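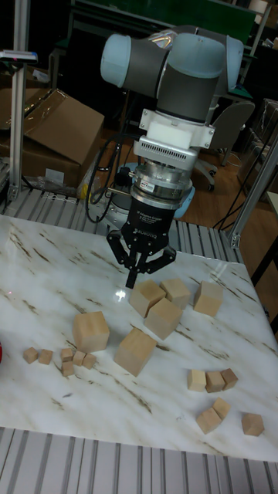

图1 三指夹爪位于方块群上方,中间手指指尖接近台面

木块分拣任务中的抓取规划与力控软件
课程项目报告
组员:Paweena Pongsiri、Anisa Nasution
提交日期:1月31日

1 项目目标

本项目编写一套控制软件,让协作机械臂在台面上找到木制方块,按尺寸分类后逐个抓取。软件代号Trellell,分为感知、规划和执行三个模块,模块之间通过消息通信。机械臂底层驱动沿用实验室已有的版本,不在本报告范围内。

Paweena负责感知和标定,Anisa负责规划和力控,接口由两人共同定义。

2 感知模块

固定相机的图像先做畸变校正,再投影到台面坐标系。方块与台面的颜色差别不大,台面又带有大理石纹,最初用的阈值分割经常把深色纹路当作方块边缘。后来改为先提取直线段,再按四边形拟合,误检明显减少。台面反光点用固定掩膜去掉,掩膜位置写在配置文件里,相机移动后需要重新设置。

方块挨得很近时,轮廓会连成一片。我们按已知边长对连通区域做切分,切分结果不唯一时取重投影误差最小的一组。

3 抓取规划

规划模块为每个方块生成候选姿态,检查三根手指张开后是否会碰到相邻方块,然后按间隙大小排序。单独放置的方块先抓,紧挨在一起的后抓。若所有候选都发生碰撞,程序跳过该方块,等周围清空后再计算。
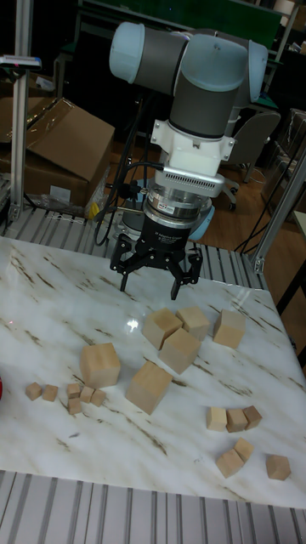
图2 手指张开,悬停在中部三个大方块上方

中部这组方块最难处理,相邻面之间几乎没有放手指的空间。目前的做法是先从外侧方块入手,夹爪绕竖直轴旋转,使单指一侧朝向空隙。旋转角的搜索步长为5度,步长再小时耗时增加,结果没有明显变化。

4 力控

下降阶段以1000 Hz读取腕部力传感器。原始数据噪声较大,经低通滤波后再与阈值比较。竖直方向受力超过阈值时立即停止下降并回退。换夹爪之后必须重新做重力补偿,我们有一次漏掉了这一步,程序在空中就报接触,查了一个下午才找到原因。

5 测试

我们在仿真中运行了700次抓取,用来检查碰撞判断和状态机跳转。其中23次规划超时,多数出现在三个以上方块相连的布局。超时后程序返回初始位姿,没有出现卡死。实机部分目前只做了流程联调,成功率数据还不够,暂不列出。

6 存在的问题

(1)尺寸分类依赖相机高度,标定稍有偏差,较小的方块就容易分错。
(2)夹爪状态反馈有延迟,执行模块里仍用固定等待时间。
(3)规划时没有考虑腕部线缆,旋转角较大时需要人工确认。

线缆约束和夹爪反馈计划在6月前改完,代码与配置文件已上传课程服务器,运行步骤见附录A。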